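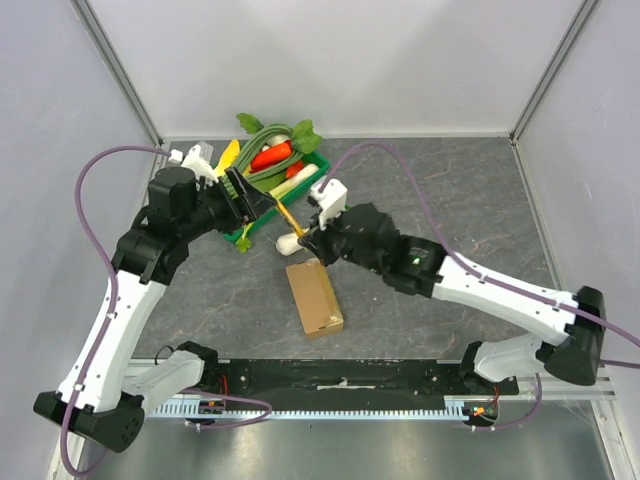
How I make a big pot of vegetable soup without a recipe

I've been making this soup every November since we moved to Torley, and it's different every time (that's half the fun!). You need an onion, some butter, 800 grams of whatever vegetables are hanging around, and a pot with a lid that fits.

Chop the onion small and let it go soft in the butter over low heat, 12 minutes or so. Don't rush it! I used to crank up the burner and then wonder why everything tasted a bit burnt.

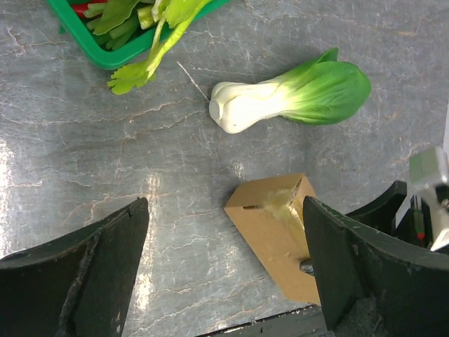

Carrots and potatoes go in next, cut to about the same size, then enough stock to cover them. Put the lid on and simmer until a fork slides through. Save peas, spinach or anything leafy for the last few minutes so they stay nice and green.

Salt at the end, taste, then salt again if it needs it. I like a squeeze of lemon too. My old Zodmont blender makes it silky, but I usually blend half and leave the rest chunky. It freezes fine, potatoes and all.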